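Flesby H4 Hand-Held Demonstration Gripper

The H4 records grasp demonstrations without an arm on the bench. The operator holds the tool, performs the task at normal speed, and the wrist camera and jaw encoder log to one file. Tool mass is 431 g. Jaw opening is 90 mm. Recordings replay on any arm fitted with the matching Flesby jaw set.

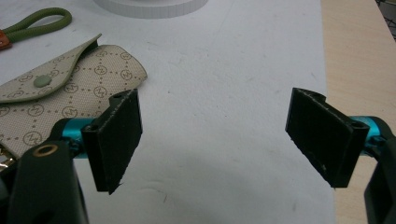

H4 with jaws open over a paper-covered bench, seen from the tool camera. Black pads on teal rods; snap-closed pouch at left.

Pads are a wear part. Replace the pair when the face no longer grips a sheet of copy paper, and re-zero the encoder after each change. Pad sets ship in packs of 4.

Order no. 325-H4. Cable and charger sold separately. Mounting plates for Bachmann flanges: see Accessories.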